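Workshop Forum > Home builds > Arms and manipulators
Thread: Floor-level gripper, jaw slip on drinks cans

bmoradi
Posts: 133

Second build of the Fuvcombe arm, now mounted low on a wheeled base so it can work at floor level. The purpose is dull: pick up a full can, carry it across the room, put it down upright. Two-finger parallel gripper, printed jaws, one servo driving both fingers through a rack and pinion. Wrist camera sits behind the jaws looking along them.

Current state. Empty cans are fine. Full cans rotate in the grip as soon as the wrist pitches up. The jaws are angled and come to a point, a shape I carried over from the first build, where they were picking up screws and offcuts. Contact on a cylinder is therefore a short line on each side. I have tried raising the servo current limit. It dents the can before it stops the rotation.

Control board is the Cidotach with the stock firmware. Loop rate at the gripper is 200 Hz. Position feedback only, no force sensing.

Questions:
1. Is there any point in keeping flat jaws and adding rubber, or should I go straight to a V profile?
2. Has anyone run current-based grip detection on the Cidotach without it tripping on gear friction?

ardalan_f
V profile. Rubber on a line contact gives you a slightly wider line contact. A pair of shallow Vs gives four lines and the can centres itself when you close. You lose the ability to pick up thin things, so make the pads removable.

Ladan Sharifi
I disagree with going straight to a V. A V cut for one diameter is right for one diameter. If the arm is ever going to lift a jar or a bottle you'll be printing jaws for weeks. Soft pads, 3 mm silicone sheet, glued to a flat backing that pivots on a pin. The pivot matters more than the silicone. Your fingers are almost certainly not parallel under load.

ardalan_f
He said cans.

Ladan Sharifi
He said cans this month.

bmoradi
Cans for the foreseeable future. The pivoting pad is interesting, though. I measured the fingers with a full can between them and they do splay at the tips. Most of that is slop in the rack.

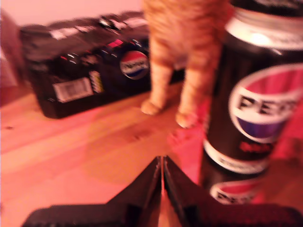

The wrist camera is my other problem, and I should have put it in the first post. It is fixed focus with automatic exposure, and under the evening lighting in that room it settles on a long exposure and stays there. The jaw tips come out fairly sharp, the can and the cat's legs are smeared, and everything has gone pink. My can detector works on edges, then checks the ratio of height to width. With the can that near the jaws it runs out of the right side of the view and the ratio is meaningless. The globe on the multipack behind gives me a second candidate as well, and the detector has no idea that one of them is printed on cardboard.

Behrouz Shokri
Two separate faults there. Fix exposure first. Set it manually, short, and add light at the wrist. A ring of white LEDs with a diffuser costs very little and you stop depending on the room. Lock the white balance at the same time, otherwise any colour threshold you write in daylight is worthless at 8 pm.

Then stop detecting at close range. Take the measurement from further back, when the whole can is in view, store it, and drive the last part from wheel odometry and the arm joints. Trying to see an object you are already touching with a camera behind the jaws is a waste of effort.

ardalan_f
Agree on exposure. Disagree on the blind approach. Wheel slip on floorboards is not small, particularly across the seams. I did this on mine and was missing sideways by more than the jaw opening on one run in 3. A cheap time-of-flight sensor between the fingers gives you range at the end of the move and doesn't care what colour the room is.

Behrouz Shokri
What was your approach distance?

ardalan_f
Most of a metre.

Behrouz Shokri
Then that's the reason. Stop short, measure from a standstill, and the blind part is a hand's width. A stationary base also gets rid of the share of the blur that comes from the base moving.

bahman_g
Different Bahman, before anyone merges our accounts again.

On question 2 in the first post: yes, current detection works on the Cidotach, but not with the stock filter. It averages over too long a window and by the time the threshold trips the can is already dented. Shorten the window, then subtract a friction baseline. To get the baseline, close the gripper on nothing at constant speed and log current against position. Store it as a table. Mine had a clear bump at one place in the travel, which was a badly printed tooth on the rack.

Repeat the log when the printed parts have worn in. Mine shifted noticeably over September.

bmoradi
That is useful. Is the baseline table held on the board or do you do the subtraction upstream?

bahman_g
On the board. Upstream adds latency and you have none to spare at the end of the stroke. There is a spare block at offset 1869 in the parameter memory which the stock firmware leaves alone. Check that against your own version before writing to it.

Ladan Sharifi
Nobody has mentioned the animal. If it is going to be on the same floor as the jaws, its paw next to the can is exactly where your finger wants to close. Current detection is no protection, because it only trips after contact. I'd want a check of the closing zone before the grip, and a hard current ceiling in the servo itself, set independently of the main code.

bmoradi
Servo ceiling is in place. The gripper is closed by a held button at the moment and will stay that way until there is a zone check. Range sensor between the fingers might serve for both jobs if the field of view is wide enough.

ardalan_f
A single-point sensor won't do it. Get one of the multizone parts. Fustetti sell a carrier board that fits between fingers, though the mounting holes are an odd size and you'll need to open them out.

Behrouz Shokri
A multizone sensor will see the jaws themselves in the outer zones. Mask those or it will report an obstruction permanently.

bmoradi
Plan, then. Manual exposure and LED ring first. New rack with less clearance, then Ladan's pivoting pads on flat backing, with a V insert that screws on in place of the silicone so that I can compare the two on the same can. Baseline log after the rack is changed. Sensor ordered, should be here Monday.

ardalan_f
Post the slip angle for both pads. I still say V.

Ladan Sharifi
Same can, same fill, same pitch rate, please. And wipe the pads between runs.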